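Questions and answers about our wide format print service

Plendberg Print, Drelldale

We receive many of the same questions by email, so we collected the answers on one page. If your question is missing, please write to us and we will try to answer before the end of the working day.

Which printers do you use?

We have two machines for roll material and one flatbed. The newer roll printer is a Jarkivier with water-based ink, and most banners, posters and wallpaper are made on it. The older one we keep for outdoor vinyl and for long runs where the color must match an order from earlier years. The flatbed is for boards, foam panels and thin wood.

What is the largest width you can print?

On the roll machines the limit is 120 inches. If your design is wider, we divide it in panels with a small overlap and you join them on the wall. Please tell us on which side you want to start the hanging, left or right, so we can number the panels in the correct direction.

Which files do you accept?

PDF is the best. We also accept TIFF and EPS. Fonts must be converted to outlines, and pictures must be placed inside the file and not linked. For a banner which people will look at from a distance, 100 dots per inch at full size is usually enough. For a wall in a small room we ask for more.

Please do not send files made in office programs. We can open them, but the text often moves, and then we need to send you a proof two or three times.
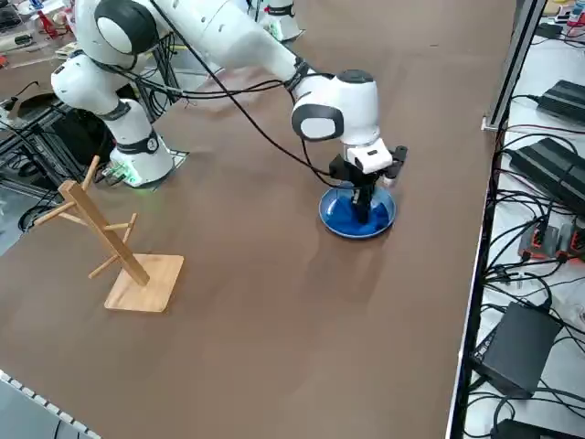 Ioan wrote to us that his cutter does not read the spot color for the contour, and he asked if he must draw the line again. No, it is not necessary. The line must be a vector path on its own layer, with the name CutContour, written exactly so, with two capital letters and no space. In most cases which we see, the name has a space in the middle.

Can you print white?

Yes, on clear film, colored vinyl and kraft paper. White ink can be under the picture, over it, or between two layers for a window which is seen from both sides. You must prepare the white as a separate spot color. If you do not know how, choose "white by shop" in the order form and we will make it for a small fee.

White makes the printing slower, so please add one working day.

How fast is an order ready?

Posters and banners are usually ready in two working days after you approve the proof. Wallpaper needs three, because we let it rest before we roll it. Files which come before 11 in the morning are checked on the same day. Files which come later are checked the next morning.

In November and December it can take longer. We write the current waiting time at the top of the order form.

Does the print smell?

The water-based ink has almost no smell when it leaves the machine. The vinyl itself can smell a little during the first days, especially in a closed room. For bedrooms and for medical offices we recommend the paper wallpaper and not the vinyl one.

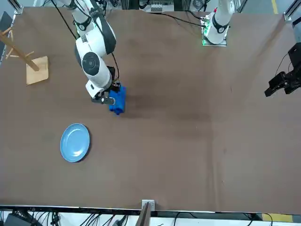
Could you please say also something about the laminate, asked a reader who signed only as M., because the sample book shows three kinds and the price list shows two. The reader is right, and we have corrected the list. There is gloss, matte and a rough one for floors. The floor laminate is sold only together with the floor vinyl, and for this reason it had no separate line.

How do I clean a printed banner?

Use a soft cloth, lukewarm water and a drop of dish soap. Do not use alcohol or window cleaner on a print without laminate. Let the banner dry before you roll it, and roll it with the picture to the outside.

Can I get a sample before I order?

Yes. We print a strip of your file, 21 inches long, on the material which you choose. The strip is free with orders of more than 3000 square feet; for others we charge the material only. Ask for sheet 579 if you want also our color chart. It is printed on the same machine and you can compare the two in your own light.

Do you work with resellers?

We do. The Dumitrescu price list is for sign makers and agencies who send us work regularly. Parcels go out without our name on them if you mark this in the order. 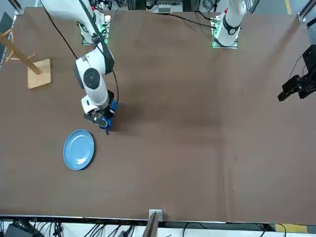 Plendberg Print, Drelldale

Where can I pick up my order?

At the side entrance, from 8 in the morning until 4 in the afternoon. Please bring the order number. Long rolls do not fit in a small car, so measure before you come, or choose delivery.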